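Housekeeping Methods, Unit 4: Sorting and Shelving Cleaning Sponges
Notes prepared by Xiaoqing Dong, Norkolano Training Center

4.1 Scope

This unit covers the storage of hand sponges between uses. Cloths, mops and brushes are treated in Unit 5. Read section 2 of the Junent workbook before the practical.

4.2 Types

Cellulose sponge. A single soft layer that absorbs well. Used for wiping counters and taking up spills.

Scrubbing sponge. Two layers bonded face to face: a coarse abrasive pad and a softer cellulose body. The pad does the scouring and the body holds the water and soap.

Color is a house code and carries no meaning outside the building that sets it. Write the code down and post it next to the shelf.

4.3 Shelf layout

Each type and color gets its own level. Sponges are set flat, side by side, starting from the left end, and the row grows to the right. Stacking is not permitted, as the lower sponge dries slowly. Slatted or wire shelves are preferred to solid ones because air reaches the underside. 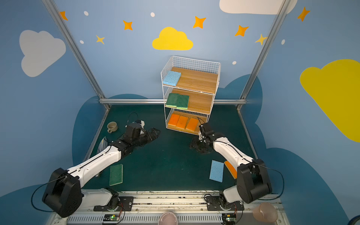
A single blue sponge still takes a full level. Moving it in with the green pair would save space, but the sorting rule is by color first and quantity second. Free length at the right of a level is kept for returns and is not to be filled with other supplies. With two-layer sponges, the front edge should show both layers, so that the type can be read without lifting anything.

4.4 Handling

Rinse and press out before shelving. Do not wring a two-layer sponge; twisting loads the bond line and the layers start to part at the corners. Hold it across the narrow dimension, with one side of the grip on the pad and the other on the cellulose, and lower it onto the slats without dragging.

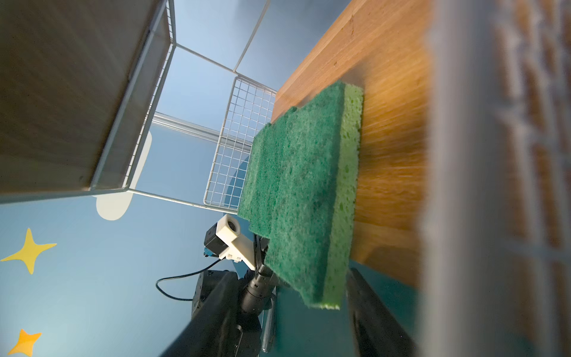
Wear is judged on the pad first. Fuzzy fibers and an uneven edge are normal in service and are not grounds for disposal. Discard when the pad lifts from the body, when the cellulose tears through, or when odor remains after a hot rinse. The Cao method also discards on a fixed schedule — see the reading list — but we do not use it in this course.

4.5 Practical

Work in pairs. Each pair receives 8 mixed sponges and one shelving unit.

a. Sort by color, then by type within color.
b. Assign levels and write out the code.
c. Shelve from the left end.
d. Exchange stations and check the other pair's rows against their code.

Time allowed: 5 minutes for a to c, 2 minutes for d. Record any misplaced item on the Stoken sheet and hand it in before leaving.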